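Laundry notes: dark items and the small basket

From October the dark load runs separately at 66 minutes, cold, with Hindico liquid at the lower dose line. Black garments go in inside out. Greens and teals may share the load once they have been through two washes on their own – before that, keep them apart.

Sorting is done in the bedroom, out of one basket. A rigid plastic one with slotted handles is preferred over a fabric bag: it wipes clean and holds its shape when half full. Set it on a low stand, 18 inches or so below elbow height, and take pieces out singly. Check pockets and cuffs at this point. Anything with a care label that can no longer be read goes to the 23-minute delicate cycle.

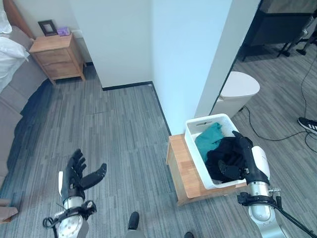 Dae-han Son writes that a stand is fine for dry clothes but that he would keep damp towels off bare wood, and asks whether the lower dose still applies in hard water. It does not; use the middle line.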